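**Wunham compares two grippers on cable work**

2/5/23 – The automation group at Wunham has started a comparison of two robot grippers for handling thin cables and small plugs. The work is led by Rania Chraibi and will continue until the end of May.

Each gripper must complete 250 trials. In a trial, the arm picks up a plug, holds it steady for 20 seconds and then passes it to a second arm. If the plug turns in the fingers by more than 5 degrees, the trial is counted as failed. The group chose cables for this test after a customer, the electronics repair firm Bromik, asked for help with its packing line.
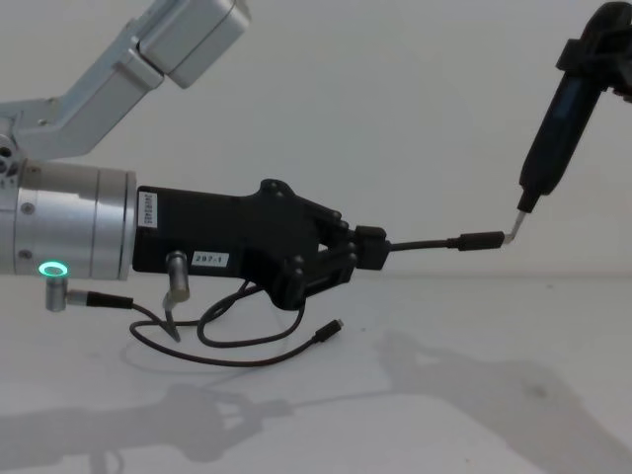 The second gripper will be mounted after the first series is finished, and the controller settings will stay the same for both. "We want to compare the hardware only," Chraibi said. "In our last test we changed the finger speed in the middle, and after that the numbers were difficult to use."

Helmi Niskanen is responsible for the controller. She said that soft cables are the harder part of the job – a stiff plug is easy to hold, but the weight of the cable can pull it down on one side.

Laltau, the company which lends the second gripper, will receive the full results. A short report is going to be published on the Wunham website in June, together with the log files from both series. Questions about the test can be sent to Dalia Abdel Rahman at the Wunham office.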